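3 October 2026
Posted by Irja Aaltonen to the list

Hi all,

Pentti asked how I'm getting on with the Meketti kit, so I'm answering to everyone and quoting him here:

> Before I put in for one at Kekthorpe - does the gripper
> cope with small mess, or only with blocks and cups like
> in the Prultport demo? And is the trial worth the bother?
> Pentti

Short version: yes, take the trial, but bring your own awkward stuff and don't stick to the sample tasks. The kit is 987 with the wrist camera included, and the loan unit is yours for four weeks before they want an answer. Setup took me an evening, most of it hunting for the right cable (it was in the lid!).

I've been on clearing-up jobs lately. Rubbish goes in a clear plastic box, food stays on the tray, and I use uncooked rice because it gets everywhere and shows up nicely on a dark tray. Wrappers and wadded paper towel are the fun part - they change shape the moment the fingers close, so a grip that suits one is no good for the next.
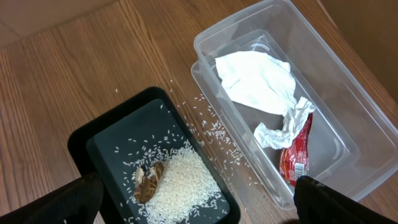 Pentti Koskela wrote back while I was still typing this, wanting to know whether the finger pads come off for cleaning, and saying he'd had nothing but trouble with the Beltrán arm on that score. He also reckons 10 spare pads a year would be the minimum for a teaching room.

They do come off, Pentti, two screws each side. The screws are tiny and I've already lost one under the fridge, so do it over a bowl. Spares come in packs of four and I'm still on my first set, but I don't run it all day like you would.

My grumbles: the manual is thin on grip force, and the default setting is much too keen for anything crinkly. I turned it down by half and was a lot happier. The camera software also forgets my exposure setting every time I restart, so I keep it on a sticky note - support say there's a fix coming, but they told me that in June.

If anyone wants my settings file, shout and I'll send it over.

Irja

2 replies | 4 shares
Contact the list owner | Back to top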